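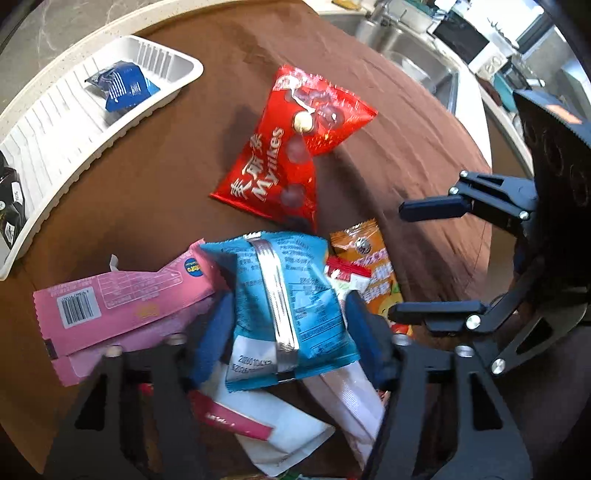 # Snack sorting notes and item list

A small set of notes on sorting mixed packaged snacks by hand on a cloth-covered table. It covers how the table is laid out, how the packets are grouped, what gets written down for each one, and the few things that tend to go wrong. The Azar list is the current version. The older Pinham list is kept in the same folder for reference and shouldn't be edited.

## Contents

- `items.csv` - one row per packet, 529 rows
- `groups.csv` - the 12 group names and their short codes
- `labels/` - typed-out label text, where someone has had time to do it
- `CHANGES.md` - what moved between Pinham and Azar

## Table set-up

Lay the brown cloth first and pull it up over the rim so the packets can't slide off the far side. Creases are fine in the middle but they hide small sweets, so smooth it out near the edges. Tip the snacks out in one go and spread them until most of the labels can be read. Larger bags go to the back.

A session is one table load. Most take around 21 minutes, longer if there are a lot of plain wrappers.

## Grouping

Group by packet type first, then by flavour if it is printed. Colour is only used when everything else fails. Two packets of the same colour are often unrelated, and we had a whole column of reds in Pinham that had to be split up again.

| Code | Packet | Notes |
|---|---|---|
| BG | Large bag | Anything that stands up or holds its own shape |
| FL | Flat packet, crimped ends | Seam side up when recording the date |
| TW | Twisted end | Chews and hard lollies mostly |
| FO | Foil, small | Goes dull if handled a lot, doesn't matter |
| CL | Clear or part-clear | Record the colour of the printing only |
| WR | Wrapper, no contents | See below |

The other six codes are in `groups.csv` and come up less often.

## Columns

- **code** - from the table above
- **colour** - main colour of the packet, one word where possible. Teal and light blue are separate entries.
- **brand** - as printed, in Latin letters if both are given. The red Mylikes bag is entered as `Mylikes`, and the Chinese characters go in `brand_zh`.
- **date_code** - copy exactly, including leading zeros. Date codes are stamped, so they smudge. Use `?` for each character you can't read. Don't guess from a neighbouring packet.
- **barcode** - `y` or `n`. We don't record the number.
- **side** - `front`, `back` or `unsure`
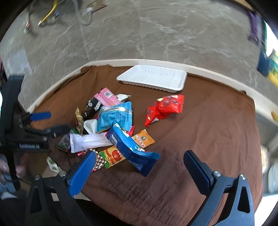

**Heather Gunn**
List maintainer, Droltero

## The tray

The white plastic tray stays at the back of the cloth, just inside the rim, and starts empty. It is for finished packets only. If you need somewhere to park a packet you're unsure about, use the right-hand side of the cloth, well clear of the pile.

Work from the top of the pile down. Long packets lying across others should come off before you go after anything small underneath, otherwise the lot shifts and you lose track of what has been done. Where one packet is tucked under another, leave the hidden part alone until the top one is cleared and then read the label in one go.

Once a group is finished, check the tray against the rows and put the packets back in their box.

## Wrappers

A wrapper with nothing in it still gets a row, coded WR. Torn or folded ends don't change the code. Crumpled white ones are the hardest to place - flatten them first, look for any printing, and put `plain` in the brand column if there is none. Translucent packets are CL even when they look white on the cloth.

Patterned wrappers were entered as `multi` in Pinham. In Azar we list the main colours, in order of how much there is of each, for example `red/white/gold`.

## Known problems

- Rows from the first three sessions have no `side` value.
- Some packets with cartoon figures were entered under the character instead of the brand. Partly fixed.
- Pink and red were mixed up under the old lights. Anything entered before January is worth a second look.
- `labels/` is patchy. Fine print on the blue packets is mostly missing.

## Adding rows

Add new rows at the end of `items.csv` and leave the existing order alone. The Vuvach sheet reads by row number and will break if anything is inserted higher up. Put a line in `CHANGES.md` with the session and your initials.

Corrections to old rows can be made in place, with the previous value in the `was` column.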